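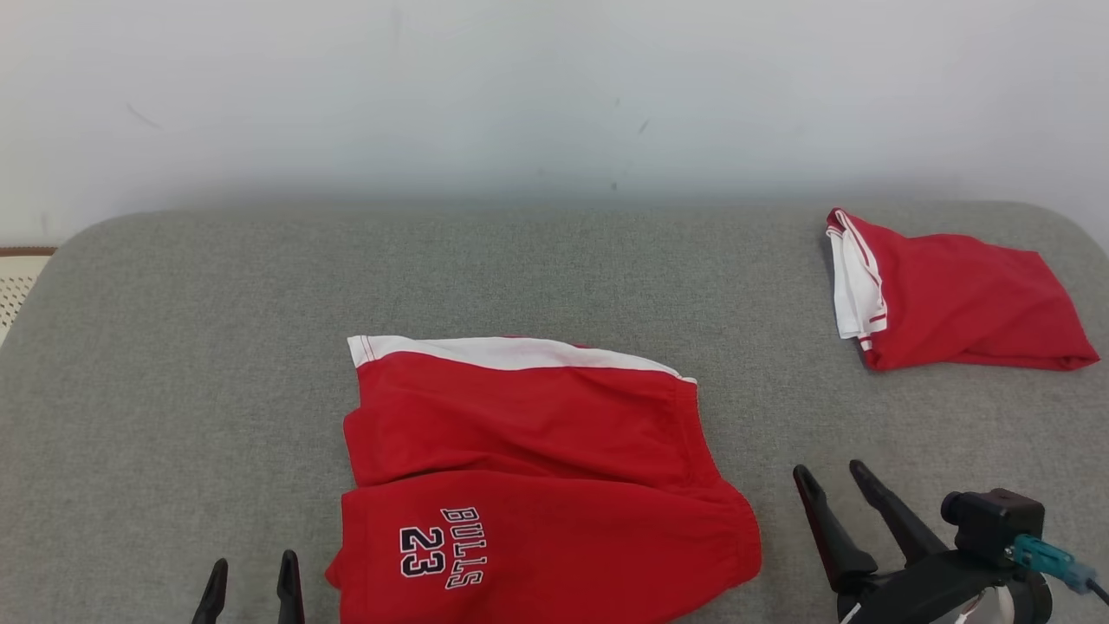
Folding and storing sports kit

Football shorts, basketball shorts and the rest of the shiny stuff cause more trouble in a drawer than anything else in the house. The fabric slides, the waistbands spring open, and a neat pile on Sunday has gone over by Tuesday. These are the methods we use at home.

Before you fold

Let the kit dry fully. A waistband holds damp long after the legs feel dry, so pinch it between finger and thumb to check. Turn everything the right way out and empty the pockets. Pull drawstrings level at both ends and tie them in a loose bow.

Any flat padded surface will do for folding: the bed, an ottoman, the seat of the sofa. A slightly rough cloth cover is better than a polished table, which lets slippery fabric creep about while you work.

Shorts

1. Lay them flat with the waistband at the top and smooth outwards from the middle with your palms.
2. Fold one leg over the other so the side seams meet.
3. Tuck in the point at the crotch to make a straight edge.
4. Bring the hem up towards the waistband, stopping a little short of it.
5. Fold once more if the drawer is shallow.

Long, baggy shorts usually need that last fold. Our drawers are 14 cm deep inside and a pair folded twice stands up on its edge with room to spare. Don't press down hard to get the air out. It comes back, and you only crease the fabric.

Printed letters and numbers

Older prints crack along a fold if they are left in the same place for months. Fold to one side of the number where you can, and if the print is too big for that, change where the crease falls each time you wash. Never iron over it. Turn the garment inside out and use the coolest setting with a tea towel between, or hang it in the bathroom while someone has a shower.

Red with white trim

Red kit with white panels or a white waistband should be washed cold and taken out as soon as the machine stops. Sitting wet in the drum is when the colour travels. If the white has gone pink, wash it again straight away, before it dries — once it has been through the tumble dryer you are mostly stuck with it.

Vests and tops

Fold the sides in to the middle, then fold from the bottom up. Sleeveless tops are narrow already and may only need folding in half lengthways. Match the side panels edge to edge and the rest will sit straight.

Storing

Stand shorts in a row with the fold facing up. A shoebox lid cut to size makes a good divider. Put matching tops and shorts together if they are worn as a set. Winter kit comes out in October in our house, and the summer things go into a lidded box with the sizes written on the end.

Elsie Ellwood
Last updated June 18, 2022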